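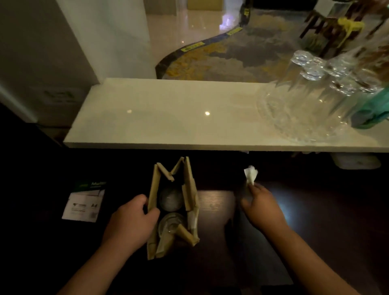

*Glassware going into a paper bag at the dark desk, with the marble shelf behind.*

**Pelthorpe House Social Club - notes of the packing meeting, 19 August 2005**

Rhona Strachan took the chair and Reshma Visser wrote these notes, with apologies for her spelling of anything Italian. Emine sent word that she was running behind and joined us during item 2.

**1. Last meeting's notes**

Read and agreed, with one correction: the cake was lemon and was very much enjoyed.

**2. Glassware**

Most of the evening went on this, and happily so. Rhona reminded everyone that the front room has to be clear before the painters come in September, and that the marble shelf is the part she worries over. The top is polished and quite slippery, and she would like the crystal brought down from it one piece at a time, using both hands.

There was a good long talk about wrapping. Reshma is fond of brown paper bags and tissue - her mother moved house that way and lost only a gravy boat - and feels that a crumpled bag holds its shape nicely around a glass. Emine was happy with bags for the small things but asked that two pieces never share one without a good wad of tissue between them. After some friendly back and forth this was agreed, and we will all try to remember it.

The big cut-crystal bowl is to be left until last and carried to Rhona's car by hand. Mr. Ngubane has kindly offered the use of his dining room cupboard for the rest, and says we may have the 2 lower shelves for as long as we need them.

**3. Boxes and paper**

Femedetti, the grocers, will let us have 4 wine boxes with the dividers still in. Emine will pick them up on her way over. We have around 40 sheets of tissue left in the hall closet and Reshma will buy another pack of 100, to be paid back out of the tea money.

Rhona asked that the copy paper on the desk be kept out of the packing altogether. It is good A4, it is meant for the newsletter, and it should go up to the office with its wrapper on.

**4. The desk**

Everybody likes working at the dark desk, but the gloss marks easily. It was agreed to lay an old blanket over it before the heavier crystal comes down. Reshma has one, a little moth-eaten but thick, and will bring it along with her good scissors and a marker for the boxes.

**5. Other matters**

Emine asked whether the front room curtains were being washed or replaced. Rhona would dearly love new ones but will get a price for washing first.

Warm thanks to Mr. Ngubane for the cupboard and to Emine for the shortbread.

**To do**

- Rhona: price for the curtains, room in the car for the bowl
- Reshma: tissue, blanket, scissors, marker
- Emine: wine boxes

Next meeting in September, after the painters, date to be passed around by phone.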